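4. Results from the second season

4.1 Survival and bloom

Of the 1,506 bulbs planted across the two sites, 1,497 produced a shoot by the end of March. We had prepared a paragraph on losses, with a literature review of voles, and have removed it. The nine that failed were all at Herholm, in the low corner by the drain, where the water table makes its own decisions. We did not replace them.

Survival and bloom are separate matters, as anyone who has grown species tulips in heavy soil could have told us, and as several people did. At Sturninitz, where the bed had been raised and cut with coarse grit, plants flowered freely and the stems held up through two nights of hail. At Herholm the same stock from the same supplier put up a great many leaves. They were excellent leaves. Only 224 plants at that site carried a flower that opened fully, and most of those were along the south path, where the soil had been spoiled years earlier by builder's rubble. The rubble appears to have been the best amendment in the trial, and it was the one we had budgeted to remove.

Depth mattered less than we expected. In the first season the deeper plantings came up later and looked sulky, and we wrote in our interim notes that shallow planting was to be preferred. By the second spring the difference had gone. The shallow rows had also begun to split into clumps of small bulbs, each too small to flower, a habit well known in this group and one we had listed in our own introduction as a reason for planting deep. Readers of the interim notes are asked to read this section instead.

4.2 Scoring of open flowers

Flowers were scored twice a day, at ten in the morning and at three in the afternoon, on a scale from closed to flat. Species tulips shut in dull weather, and a bed that looks bare at ten can look like a paint catalog by three. Scores from overcast days were kept in the data set but are analyzed apart. One of us (C.S.) scored all of Sturninitz and the other (F.R.) all of Herholm, an arrangement that suited our bus routes and has done nothing for the statistics. To get some idea of the gap between us, we each scored the same row at Sturninitz for one week in April. We agreed on closed and on flat. In between, Russo is the more generous.
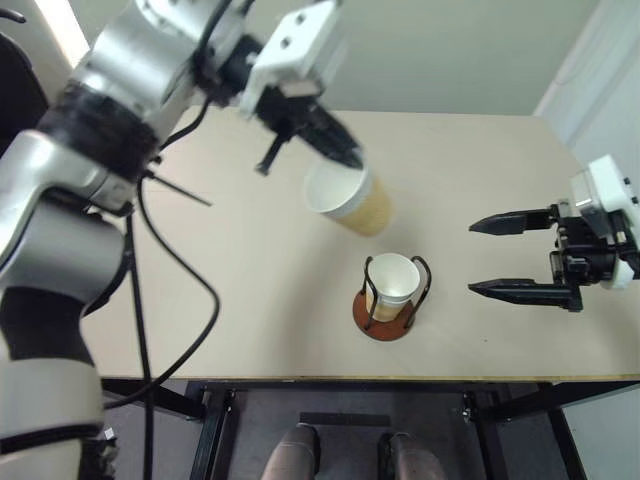
Cinzia Sanna

Figure 2. Two paper cups, one in a wire holder on a round base.

The middle grades were therefore merged before analysis, leaving three classes where there had been five. This cost us some detail in the early part of the season, when the buds color up slowly and a flower can spend four days being neither one thing nor the other. It cost us nothing late in the season, when everything was flat and then on the ground.

4.3 Weeds and companions

The plan called for bare soil between the rows. Bare soil between rows is a fine idea for a drawing. By May both beds carried a good cover of chickweed and hairy bittercress, and at Sturninitz a self-sown poppy, which we left in place after a short discussion because it was already larger than the tulips. Plots hand-weeded every two weeks did no better in bloom than plots weeded once. They did lose more labels, as labels and bittercress come up in the same handful.

The low thyme planted as a companion in half of the Sturninitz plots behaved well. It stayed under the leaves in spring and covered the yellowing foliage in June, when species tulips are at their least photogenic and visitors to the garden begin asking if the bed is finished. The thyme plots flowered a little earlier than the bare ones. We would like to credit the thyme, but those plots also lie nearest the wall, a detail of the layout that seemed harmless when we drew it.

4.4 Summer rest

Irrigation was shut off at both sites at the start of June. At Herholm it was turned on again by the timer for the neighboring lawn, whose reach is wider than its plan suggests, and the north rows had a wet summer in a dry year. We have marked these rows in the tables and kept them out of the comparison of soils. They are not a loss to the study. Bulbs lifted from them in August were soft at the base and had thin, stained coats, while those from the rubble strip were hard, dark and clean — a sharper contrast than any we managed to produce on purpose. Bulb weights for both sets are given in the next section.

Correspondence: C. Sanna, Vitale Garden Trials, Sturninitz | © The authors | Back to top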